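November
By Siiri Savolainen

My mum kept every serving dish she was ever given, and when she moved out of the Okthorpe house it fell to me to find homes for the lot. I'm forty-odd and I still can't say no to a gravy boat! So I rang my cousin Hertta, who has moved 12 times (she teaches, she follows the jobs), and asked how on earth she does it.

"You cook from it or you give it away," she said. Harsh, but I tried it. One Sunday arvo I made her rice pudding in the ugliest bowl of the bunch and, well, I kept the bowl.

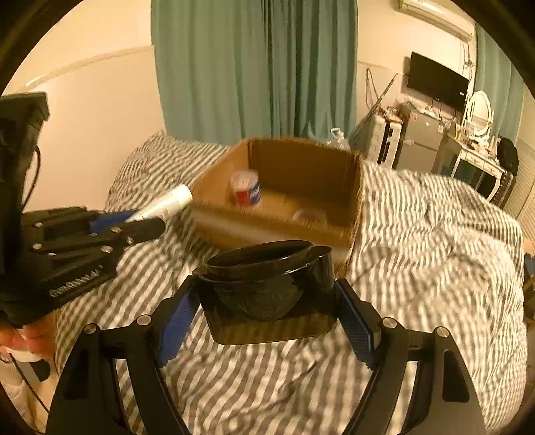
A glossy black oval dish.

The op shop in Istbridge took nearly 80 pieces off my hands, and Kamrul at the counter was lovely about it, even when I asked for a jug back. I've since bought two plates from him, so my progress is a bit wobbly. 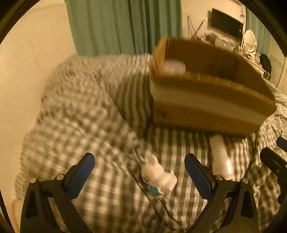 Mum, meanwhile, is thrilled with her unit. She has seven cups, a decent kettle and a neighbour who brings lemons, and she's already asked whether I'd mind storing a few things for her. I've cleared the shelf above the fridge.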